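Progress report — sorting cell, equipment planning phase
To: Hendrik Nkuna, Plarley
From: Themba Makhubela
Monday, November 11, 2024

Hendrik, short one this time, the vendor calls ate most of the week. Numbers first, then sim work, then what I need from you.

Where the money is
Planning grant still has 3385 left in it. Nothing committed against it yet. I want to hold 3000 of that for the deposit on the arms and leave the rest for shipping and odds and ends. No hardware purchased this period, as agreed in June.

Quotes
Have two full quotes in hand, Arum and Atinga. Third one from Pindis is partial — they priced the arms but left out the controllers and the stands, so can't compare yet. Johannes has asked them twice. Arum is the cheaper of the two for a pair of arms but wants payment up front. Atinga will take a deposit and the balance on delivery. Lead time from both is 12 weeks from order. Neither one includes installation, we would do that ourselves.

Simulation
This is where most of the hours went. Tumelo has the two-arm layout built on the brown table, small cubes, one teal bin and one pink. The point is to settle table size, arm spacing and bin position before we pay for anything that has to be bolted down.

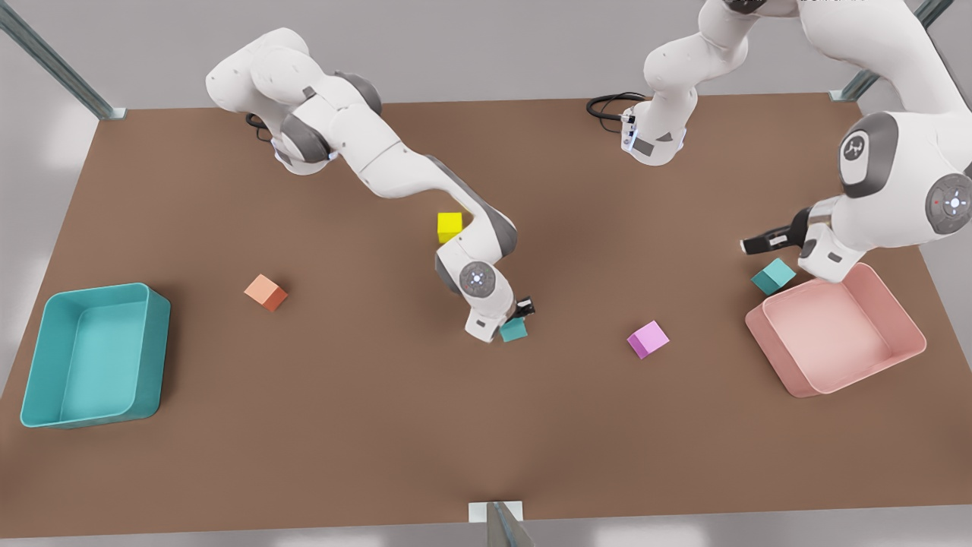 Spacing between the bases is the open question. Closer together and both arms can share the middle of the table, which we want for handovers, but then the elbows get in each others way. Farther apart is safer and we lose the shared area. Tumelo is running 3 spacings and will write up reach and collisions for each. I don't want to order stands until that's done. The stands are custom on both quotes and can't be returned.

Table itself is simple. We can have one made locally for much less than the vendor tables. Cornel got a verbal price, written one to follow. Top needs to be flat and matte, nothing shiny, the cameras will have enough trouble with the bins.

Bins: shallow ones. Deep bins would mean longer fingers or a steeper approach, and longer fingers are a cost item on both quotes.

Grippers
Two-finger parallel on both arms. I had budgeted for one spare set of fingers and would like to make that two. They are the part that gets knocked about, and the wait for replacments is long. Cheapest insurance on the whole list.

Cameras
Overview camera is settled, fixed mount. Close-up view is not. In sim we can put a camera wherever we like for free, so Tumelo has been trying close views and checking how much of the gripper and the object we get at the same time. Mixed results so far. Get too near and you lose the fingers, back off and the small cubes get too small to be much use. 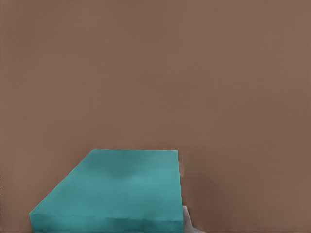
Budget line for cameras currently covers one fixed and two close-up. If the close-ups don't earn their place we drop to one and put the difference toward the fingers. Would like to decide that before the order goes in, not after.

Behind schedule
Safety review of the room. Was supposed to be finished, isn't. Cornel is waiting on the floor loading figures from the building people. Doesn't block the sim work but does block delivery, so it matters.
Also the power survey — done, but the writeup is still in my notebook. Will send.

What we need from you
Approval to hold the 3000 for a deposit, vendor to be confirmed.
A yes or no on paying up front. If Plarley can't do that then Arum is out and we can stop spending time on them.
OK on the second set of spare fingers.

Next period
Tumelo finishes the spacing runs and the camera comparison. Johannes gets the full Pindis quote or we drop them. Cornel closes out the room. I put all three vendors in one table with the same line items so you can see them side by side — right now they each bundle things diffrently and the totals don't mean much.

Will call about the payment question, easier than email.

Themba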